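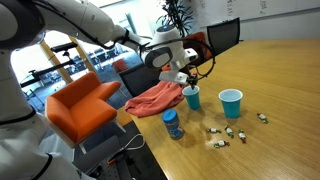 Clearing and Wiping a Shared Meeting Table: Project Report

1. Background

The meeting room on the Plarkow corridor is booked by several student groups, and the table is used for eating as often as for meetings. Cups, sweets and cleaning cloths are left on it between bookings. The aim of this project was to find an order of work that clears the table and leaves the surface clean in the shortest time, using only what is normally kept in the room.

2. Items

A standard set of items was used in every trial:

Two blue plastic cups
One clear plastic jar with a blue screw lid
One towel, salmon-orange
Five wrapped sweets, white wrappers with green twisted ends

The table is light wood with a fine striped grain. Crumbs lodge along the grain and are hard to see against it in evening light, so all trials were run before noon.

3. Method

Items were set out by hand without a fixed pattern. The sweets were spread over one part of the table and the towel was left crumpled near the edge, as this is how it is usually found. Three orders of work were compared.

Order A: sweets into the jar, cups stacked, towel used last.
Order B: cups moved first, then sweets, then towel.
Order C: sweets into a cup, cup emptied into the jar, cups stacked, towel used last.

Each order was repeated 18 times, giving 54 trials in total. Timing started when the first item was touched and stopped when the towel had been folded and put on the Flisen shelf by the door. A trial was marked as failed if an item fell to the floor or if the wiped area had to be wiped again.

4. Results

Order A was the fastest in most trials. The main delay was the screw lid, which needs both hands and has to be put down somewhere while the jar is filled. When the lid was placed on the part of the table still to be wiped, it had to be moved a second time.

Order B gave the most failures. Moving the cups first left the sweets as the last loose items, and they tended to be pushed towards the edge by the sleeve.

Order C was slower than A but had the fewest failures. Using a cup as a collecting vessel meant the jar was opened only once, with the table already nearly clear. The sweets tipped out of the cup without sticking.

5. Sources of error

The same two people did all the clearing and became quicker over the week. The Friday trials should therefore be read with care. The towel was washed once, after which it was stiffer and folded faster. Force applied while wiping was not measured.

6. Recommendation

Order C is proposed for the room notice. The jar should be kept on the shelf side of the table, with the lid placed on the shelf while it is open. A repeat with the larger Vanura table is planned for March, using the same items and the same timing rule.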